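The Good Bottle

I moved into the flat on Ngau Street with 33 boxes and no plan. By October I'd opened most of them, and everything that came out landed on the round table. Books, notebooks, envelopes I meant to answer, a card from my aunt in Predcombe that I stood up so she'd feel appreciated from 600 miles away. I told myself it was a system. It wasn't a system, it was a table you couldn't eat at!

So one morning I made a rule. I would clear it before I was allowed to drink the blue bottle, the milk drink with the cow on it, the last one from the pack my sister brought over. I'd been saving it. I don't even know what for – you know how it is with the last one of anything.

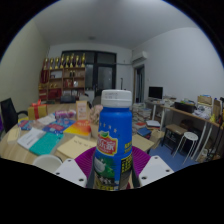
Sister: you could just drink it, you know. It's a drink. You don't have to earn it.

She was on speakerphone, chewing something, and she has never in her life left an envelope unopened, so what would she know about it.

I started with the books because books feel like progress. The orange and yellow one went on the shelf, then came off again because I wanted to read the first page, and then it was 4 in the afternoon and I was well into chapter five. My sister had hung up ages ago (she said goodbye, I think, I said something back). The yellow gift box hadn't moved. I hadn't tied that ribbon and I had no intention of untying it until my birthday, which meant it needed a home, and the only home I could think of was exactly where it was.

And the flowers! Where do you put flowers if you don't put them on the table? I walked them to the window, I walked them to the kitchen, I walked them back. They looked better on the table. Everything looked better on the table, that was the whole trouble with it.

The envelope was the one I'd been avoiding. Pale yellow, small handwriting, from the old landlady at Dandley Court. I'd decided weeks ago that it was a bill for the scratch in the hallway. I sat down, I got up, I took the bottle for a little walk through the flat with me, like that was going to help.

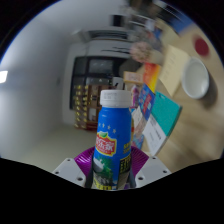
The last of the pack, cap still on at this point in the story.

Well, I opened it. It was a recipe. She'd written out her plum dumplings, front and back, with a note to say the oven at my new place would run hot because they all do on that side of town. Not one word on the scratch. I read it twice, then I called my sister back and read it to her, and she asked if I'd finished the table.

I looked at the table. I'd cleared a space big enough for one elbow.

I said yes, and unscrewed the cap.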